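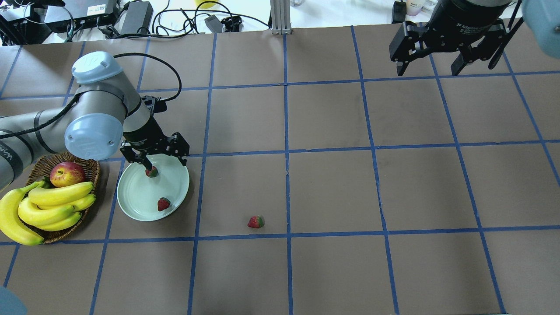
**Figure 4.1** Strawberries and a mint-green plate on a taped grid, with apple and bananas in a wicker basket.

Sorting fruit by size is the first step in laying out a serving table. Small, soft fruit bruises under weight and is plated in a single layer. Large fruit with a firm skin or a peel may share a deeper container. In this chapter the two groups are called *plate fruit* and *basket fruit*.

Position is recorded by grid cell. Rows are lettered from the far edge of the table and columns are numbered from the left. An item that touches a tape line is assigned to the cell holding the larger part of it. Bananas that extend past a rim are recorded with their container.

Figure 4.2 has two strawberries on the plate, set a short distance apart. The apple and bananas are in the round wicker tray just below it.
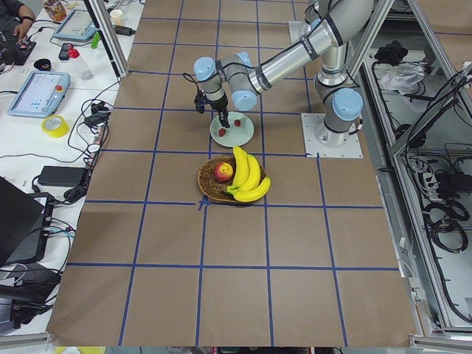
## 4.1 Recording a Layout

Draw the grid before entering any item. Enter containers first, then the fruit in each, then any fruit on the open table.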